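Chapter 9
Keeping a Refreshment Counter

A refreshment counter is a small area, but it gets heavy use. Guests set things down on it and walk away. Staff pass it many times in a shift. This chapter covers what belongs on the counter, where each item stands, and how the surface is cleared and restocked. The room used throughout is the second-floor lounge at the Anley guesthouse in Hisville, where Siu-fong Choi trained counter staff.

Bottled drinks and packaged snacks are the usual stock. Bottles stand upright with their caps on. Flat packages are easy to miss on a dark top, so look across the whole surface before you wipe. 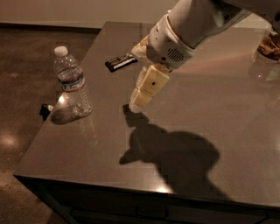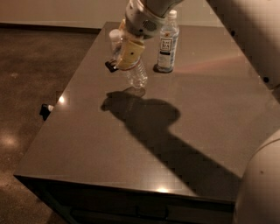
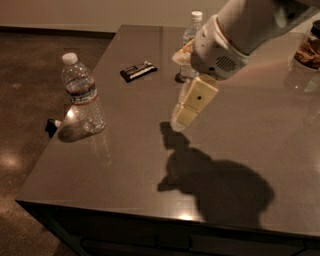
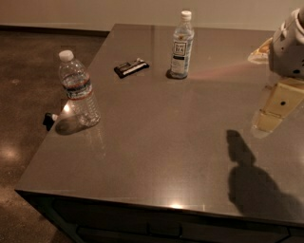
The counter at Anley. A glossy top shows reflections and glare, which can hide smears.

9.1 Clearing the Surface

Clear from the back edge to the front. Move the bottles first and then the small items, and check the edges for anything left hanging over. Wipe with a damp cloth folded in 2, then dry. At Anley the surface is cleared 3 times a day, the last time at 9 p.m.

Key terms: back stock, front edge, par level, wipe-down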